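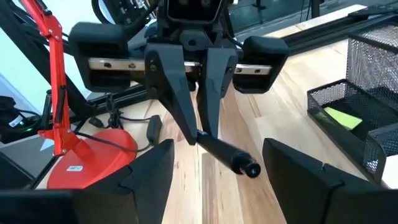 Call for Participants: The Larley Paper Quilt

Posted December 20, 2022

We are looking for 27 people who live, work or go to school in Larley, or who used to and still think of it as home, to help us make a very large quilt out of paper. It will hang in the long hallway of the old Zavala Mill through the month of July, and if all goes well it will travel to the library in Hillell after that. You do not need to be an artist. You do not need to have quilted anything in your life, although if you have, we would be delighted to hear from you and will probably pester you with questions.

The project is called Dreramari, after the little steamboat that used to carry mill workers up and down the river, and whose painted nameboard still hangs over the mill's side door. We liked the idea of a boat as the center of the quilt, with everything else spreading out from it -- streets, gardens, kitchens, dogs, the old bandstand, the hill everybody sledded on until the houses went up. What goes into those blocks will come from you.

What the quilt will be

The finished quilt will have 300 blocks, each one a square made from cut and pasted paper. The paper can be almost anything: maps, sheet music, seed packets, wrapping paper, brown grocery bags, a child's homework, church bulletins, the insides of envelopes (which are often much prettier than the outsides, as anyone who has sorted a drawer of them knows). Each participant will make a set of blocks over the spring and help with the final assembly in early summer.

We would like every block to have something of the town in it, and we mean that as loosely as you please. One person in our small trial group last fall made a block that was nothing but different kinds of blue, cut from magazines, and told us it was the public pool at closing time. Another did her grandmother's pie recipe in strips, with the amounts left out on purpose. Both of them are going in.

Who we are hoping to hear from

Anyone sixteen or older may apply on their own. Younger makers are welcome if a parent or another grown-up takes part with them, and the two of you will count as one participant for the purposes of signing up. We would especially love to have people who came to Larley recently. A town quilt made only by folks who have been here forty years would be a fine thing, but it would have some big holes in it.

If you have trouble with your hands, or tire easily, please don't let that stop you from writing to us. In the trial group there was plenty of tearing as well as cutting, and some of the nicest edges in the whole pile were torn ones. People can also pair up, with one choosing and arranging and the other doing the snipping. We have a couple of chairs with proper arms and backs, and there is a ramp at the river entrance.

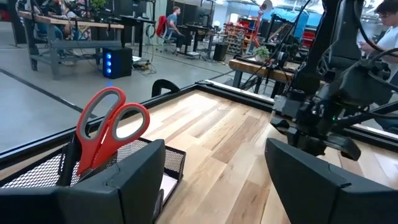 You should be comfortable working at a shared table, with a certain amount of chatter going on and other people's scraps drifting into your own. You should also be able to let a block go once it is done. The quilt will stay together after the exhibition, so nothing can be returned, and we ask that you work from photocopies if you want to use a letter or a photograph that matters to your family. We can make the copies for you at no charge.

What we ask of you

The whole commitment comes to 40 hours between February and the end of June. Most of that will be spent at our evening sessions, which run for two hours with a break in the middle for tea and whatever somebody has baked. You may do a portion of your blocks at home if your schedule is difficult. We do ask that you come to the first session and to both of the assembly days, when the blocks are laid out in order and joined to their backing strips. Those days are long and rather wonderful, and lunch is on us.

There will be a short talk at the start of each of the first few sessions. One covers paste and how to keep paper from cockling. One is about color, and how to get a good dark out of ordinary newsprint. Another is a look through the town's picture postcards, which the historical society has kindly agreed to let us borrow for an evening. After that the talks stop and we just make things.

What to bring and what we provide

We supply the backing squares, the paste, brushes, cutting mats, pencils, rulers and a great mountain of donated paper that you are welcome to dig through. Please bring a smock or an old shirt, any paper you would like to use, and a pair of scissors that you are used to and like holding. 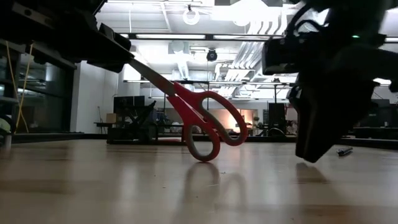

Good cutting has a lot more to do with comfort than with price. We have tried the fancy spring-loaded kind and the tiny gold embroidery kind, and for an evening of steady work most of us drift back to something plain. A pair like the one in the photo, with red plastic handles and metal blades, will do very nicely, and you will notice that one of its loops is larger than the other, so try a few pairs at the store and see which way your fingers want to go. If you are left-handed, do bring your own left-handed pair if you have one, as ours run short. Tie a bit of ribbon or yarn to whatever you bring. Scissors wander at these things, and a scrap of green wool has saved more than one friendship.

Please leave glitter at home. We have nothing against it in general, but the mill floor has wide gaps between the boards and we promised the building's owners.

Stipend and costs

There is no fee to take part. Each participant will receive a stipend of $300, paid in two halves, the first at the end of March and the second after the assembly days. Parent and child pairs receive one stipend between them. If getting to the mill is a hardship, let us know on your application and we will do what we can about bus fare or a ride. We would much sooner sort that out early than have you drop away in the middle of March without a word.

Your name will appear on the panel at the entrance to the exhibition and in the small printed guide, unless you would like it left out. You will also get two copies of the guide and an invitation to the opening evening, with as many guests as you can fit in your car.
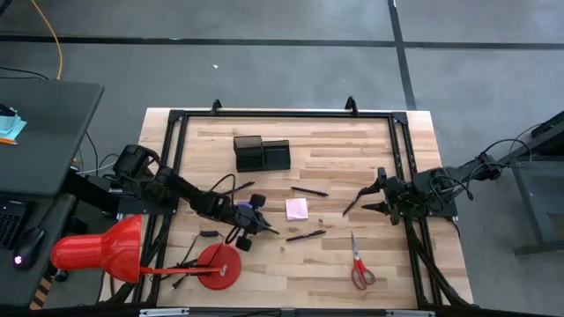
How to apply

Write us a letter or an email of no more than one page. Tell us a little about yourself, what your connection to Larley is, and one thing you would like to see in the quilt. It can be a place, a person, a smell, a sound, a piece of weather. Please do not send finished artwork. If you would like to tuck in a scrap of paper that you are fond of, go right ahead, and we will pin it up on the wall by the kettle with the others.

If writing in English is not easy for you, write in whatever language you like best and we will find someone to read it with us. You may also leave your application as a voice message, or stop by the Zavala Mill office during open hours and tell us in person. Paper forms are available there and at the front desk of the Hillell library.

Applications should reach us by the last day of January. We will answer every one of them, and those who can't be offered a place this time will be asked if they would like to go on the waiting list, or come along to one of the open evenings in the spring, where visitors can make a single block without signing up for the rest.

Questions are welcome at any time before the deadline. Ask for the paper quilt desk, and please let the phone ring a good while -- it is at the other end of the hall from the paste.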